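ok thread. spent the whole evening on the small arm cell at Randby and I want this written down before I forget all of it

1/ the complaint: arm stops short on far reaches. fine up close, gets lazy past the middle of the table. on the sim side it looks perfect of course

2/ first thing, power off, brake check, wiggle every joint by hand. base ok. shoulder ok. elbow had a tiny click – not slop exactly, more like a screw that wants to be a spring

3/ pulled the elbow cover. two of the four housing screws were finger loose. these were supposed to get thread lock in March. log says done. log is lying

4/ cleaned the threads, new thread lock, tightened in a cross pattern, left it 90 minutes. do not skip the wait. I skipped the wait last time and that's probably how we got here tbh

5/ while that cured – cable check. the bundle at the wrist was rubbing on the inside of the gripper housing. jacket scuffed, copper not showing. rerouted it with a bit more slack and a new tie. keep the tie head facing OUT or it catches

6/ then homing. Jeko (our homing script, yes that's the name, no I didnt pick it) wants the arm folded before you start it. if it isn't folded it still runs and gives you garbage offsets with a green checkmark. love that

7/ offsets before: elbow was off by 11 counts. after: zero, zero, one. I'll take it

8/ next I ran the far reach pose in the sim so I'd have something to compare the real arm to. same pose I use every time, gripper out over the laptop

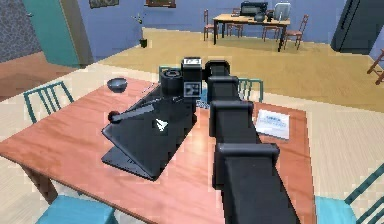

far reach pose in the sim, gripper sideways over the back of the laptop

9/ why this pose: long lever on the elbow, so any play there shows up at the tip. if it's off here you'll see it. folded up you never will

10/ also the laptop and the black thing next to it make it obvious if the wrist comes in low. on the real bench I use an empty shoe box, same idea, cheaper to hit

11/ real arm, slow speed, hand on the stop. first try landed right on the tape mark. second try same. sped it up to normal, still good. did a little dance

12/ grease: the Løken tub is nearly gone, I used the last decent scoop on the shoulder bearing. someone order more. a THIN film please, the last guy (me) packed it like a sandwich

13/ one thing I did not fix – the power supply fan is getting loud. not hot, just loud. Soltow has the same supply on their cell and theirs went at 3000 hours. ours isn't there yet but I'm putting a spare on the list

14/ new rule taped to the door: elbow screws every 800 hours, by hand, with the actual driver, and you write down which ones moved. "checked" is not a number

15/ settings are saved under September 10, 2019 in the cell folder. old ones are still there, dont delete them, I want to compare the offsets after a few weeks of running

16/ oh and whoever has the 2.5 hex key with the red handle. I know its one of you. please bring it back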